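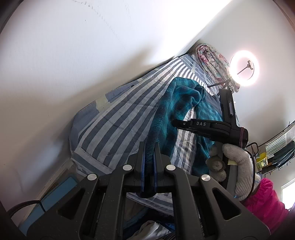
A blue-and-white striped quilt on a bed.

News & Deals

August 7, 2026
By Ye-seo Kong

Search our news Enter keyword Go

Trimero advises Ferneck lenders on refinancing, with only one change of lunch order

PLINDUDPORT: Law firm Trimero has advised the lenders to Ferneck, the cold-storage operator, on the refinancing of its existing borrowings. The new facility runs to £680 million and replaces 17 separate loan agreements, several of which referred to each other and one of which referred to itself.

Talks opened in April. The final intercreditor agreement went through 26 drafts, the last of them differing from its predecessor by a comma. Both sides claim the comma.

The Trimero team was led by finance partner Hae-won Won, with Sugeng Lau on security and Chae-won Hwang on tax.

"Our clients wanted one document they could read," said Won. "They now have one document. It is 3 volumes long, but the index is very good."

Na-rae Ok, general counsel at Ferneck, said: "We are pleased with the terms and look forward to not discussing them for some time."

Trimero acts for banks, funds and other lenders from its offices in Plindudport. Press enquiries should go to Ye-seo Kong, who would prefer email.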